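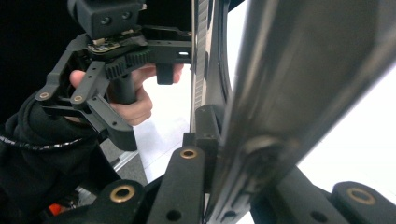
Brushed metal

Brushed metal is metal that's been rubbed in one direction with a fine grit until it loses its mirror shine and goes soft and silvery. I love the stuff! Light sort of smears across it, especially on a curved piece, and you get those gentle reflections with no hard edges.

How it's made

A belt or pad does most of the work. I start coarse and finish with 3 passes of something finer (my friend Khoa Hứa swears by more, but he has the patience).

Care

Always wipe along the grain. Warm water and a little dish soap handle fingerprints fine, and I go over mine roughly every 15 days.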